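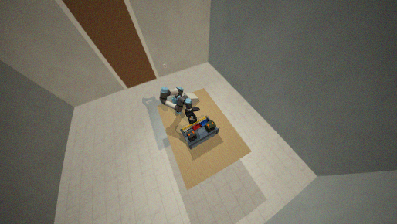
Brondov, im April

## 4 Titelfolge und Erzählzusammenhang

Die Untersuchung des Konzeptalbums geht in der Regel von den Liedtexten aus. Der vorliegende Abschnitt wendet sich der Titelfolge zu und fragt, inwieweit sie auch dann als erzählende Ordnung wahrgenommen wird, wenn der Text wenig Handlung enthält. Grundlage ist ein Korpus von 338 Rezensionen, die in der Sammlung Nundden erschlossen sind. Berücksichtigt wurden nur Besprechungen von mehr als 200 Wörtern, die sich auf ein vollständiges Album beziehen.
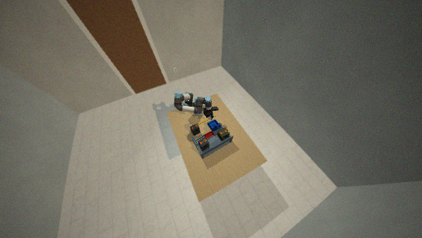

Die Auswertung folgte dem Kategorienschema von Mulder und Krūmiņa, das fünf Stufen der Bezugnahme unterscheidet – von der bloßen Nennung eines Titels bis zur Nacherzählung des gesamten Handlungsverlaufs. Instrumentale Zwischenstücke wurden gesondert erfasst. Sie werden in den Besprechungen selten bewertet, dienen aber häufig als Gliederungspunkte der Darstellung, insbesondere bei mehrteiligen Veröffentlichungen. Wo ein Stück zwei Kategorien berührte, galt die jeweils höhere.

Abb. 3: Roboterarm über einer rechteckigen hellbraunen Tischplatte (Computergrafik).

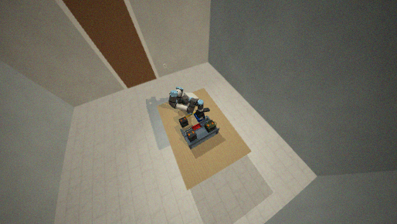
### 4.1 Wiederkehrende Motive

Als Motiv gilt eine melodische oder harmonische Wendung, die in mindestens zwei Stücken eines Albums erkennbar wiederkehrt. Am Zyklus »Jiveck« lässt sich zeigen, dass die Rezensionen solche Wiederholungen vor allem dann vermerken, wenn sie mit dem Auftritt einer benannten Figur zusammenfallen. Rein klangliche Entsprechungen, etwa die Wiederaufnahme einer Gitarrenfigur in anderer Besetzung, bleiben meist unerwähnt. Die Titelfolge wird demnach überwiegend vom Text her gelesen.

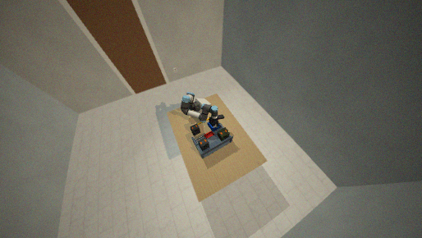 Dzifa Agbeko wendet hiergegen ein, das Schweigen der Rezensionen sei kein Beleg für ein Überhören; viele Besprechungen seien zudem vor dem Druck gekürzt worden, und musikalische Einzelheiten entfielen dabei zuerst. Der Einwand ist berechtigt, lässt sich am vorliegenden Material aber nicht prüfen, da ungekürzte Fassungen fehlen.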